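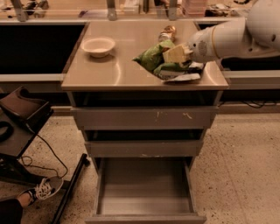
Theresia Bühler wanted to know whether it did ovens. The chap from Witow said not yet, and she wrote that down, underlined.

The rest of us at the Escombe open day stayed for the kitchen tips, which I had come for in the first place. A robot has to have everything spelt out, and my household is much the same.

**Worth stealing for home**

- Clear the worktop before you wipe it. I have been wiping round things for 19 years.
- Put the rubbish in one heap, then deal with the heap. Wrappers breed if left in separate corners.
- Decide where a thing lives before you pick it up. The robot gets told this in advance. My husband gets told it afterwards.
- Shut drawers from the bottom up. You'll keep your shins.
- Give a sponge its own dish, and bin it after 2 weeks. Mine was older than that and had opinions.

**Not worth stealing**

The Martens drawer liners on the side table, 80 pence each and too short for any drawer I own. Newspaper does the job.

They're doing it again in February, over at Nandport. Theresia is bringing a photograph of her oven.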